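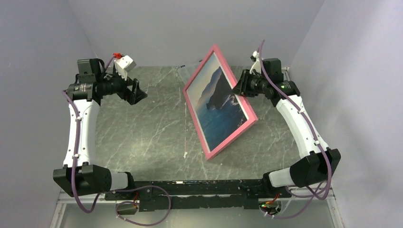 Coastal print in a wide pink border, on the gray marbled work surface.

Plestham Frames - Gallery - Prints of the Coast

Posted in September by Vaida Kļaviņa

The coast prints are back in the gallery for the fall. There are 36 in the set this year, all landscapes, and 13 of them are available framed. The rest are sold as prints only, with or without a mat. Wanting Xue chose the frame colors and wrote most of the notes on this page.

Headland, pink frame
No. 16 in the set. A steep, dark headland with a pointed peak, deep blue water below it and white surf on the rocks at the right. The sky goes from gray-blue to a light beige.

The frame is the Bonden, a flat profile with a wide face. We tried this print in the narrow Lim first and the border looked too thin next to the dark rock. A thin pale margin is left between the print and the pink - please say so when you order if you want the print to run right up to the frame.

Colors
The Bonden comes in pink, white and dark green. The Lim comes in white only. The Cama has been discontinued, but we still have a few in the smaller size.

Hanging
Framed prints come with wire on the back and one wall hook. For brick or plaster walls you will need your own fixings.

Orders
Give the print number and the frame name. Pickup is from Unit 362, side entrance, until 4 p.m. Framed prints can also be shipped - allow an extra week for those. Unframed prints go out rolled in a tube.

Next gallery: Harbors and Piers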